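Unit 3: Laying and Clearing a Single Cover
Handout for the practical session. Read before attending.
Notes prepared by Zinash Moges, revised by Luana Moura

3.1 Scope

These notes cover the setting of one place at a bare table, the use of a caddy to carry cutlery to and from it, and the order in which items are removed afterwards. Service of food is dealt with in Unit 5. Glassware is left out here and is covered with drinks.

A cover is the full set of items laid for one person. The word is also used for the space itself, so a table for two has two covers whether or not anything has been laid on them. In written answers, state which meaning is intended.

3.2 Terms

Placemat: marks the limits of the cover on a table without a cloth. All items belonging to the cover stay on it, except the glass and, in some houses, the side plate.
Flatware: in trade use, forks and spoons. Knives are strictly cutlery, although most kitchens now use the one word for everything.
Caddy: an upright open container with a handle, used to carry or hold cutlery. Wire caddies drain and are easy to inspect. Solid ones hide crumbs at the base and must be turned out and wiped after each service.
Crumbing down: clearing loose food from the table surface between courses.

3.3 Preparing the table

Wipe the bare surface first and let it dry fully. A woven mat laid on a damp table holds the moisture against the finish and leaves a mark. Work from the far edge towards yourself, and go round any cable opening with a folded cloth so that water does not run into it. Office tables are often used for this session and many have one.

Set the mat parallel to the table edge. Striped mats show an error of angle more plainly than plain ones, as the eye compares the stripe with the edge of the wood. Where several covers are laid, all stripes run the same way. Allow 30 mm between the lower edge of the mat and the edge of the table. At Idville the older rule of a thumb's width is still taught, and either is accepted in the assessment.

3.4 Order of laying

Plate first, centred on the mat unless the cover includes a side plate. The plate fixes the position of everything else. Hold it by the rim with the thumb flat, and check the surface against the light for smears before putting it down. Gloss white shows grease badly and should be polished with a dry cloth.

Knife next. In the formal cover it stands upright to the right of the plate, blade facing left. In the resting position it lies across the mat below the plate. The resting position is a practice arrangement only: it keeps the knife within reach while the caddy is being filled or emptied, and it is corrected before the cover is checked.

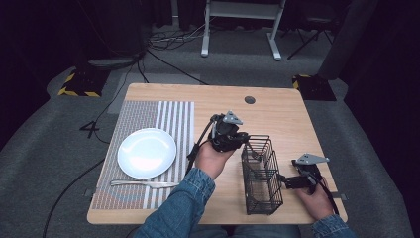 Flamura School of Hospitality - Department of Table Service

The wire caddy stands beside the mat, on the bare wood, and never on the mat itself. Its feet or lower wires can catch in a weave. Place it on the side of the working hand, with the handle clear, so that an item can be passed from mat to caddy without crossing the plate.

3.5 Clearing

Clearing reverses the order of laying, with one exception. The knife is lifted first, by the handle, and goes into the caddy blade down. The plate follows. If the plate is taken first with the knife resting on it, the knife slides; this is the commonest fault seen in the practical, and nearly 5 marks in the section depend on avoiding it.

Lift the caddy by its loop with the other hand beneath it when it is full. An empty tall caddy is top-heavy if knocked and should be moved back from the edge. The mat is lifted last, by two opposite corners, and shaken over a tray.

3.6 Equipment list

Per student: one mat, one plate, one knife, one caddy, two dry cloths. Plates are from the Cloris range and are signed out from the Salameh Room. Breakages are to be entered in the book on the same day.

3.7 Written task

Describe in no more than 300 words how the method in 3.5 would change for a left-handed server. Include the position of the caddy. A sketch may be attached - it does not count towards the total.

Revised 2019-05-19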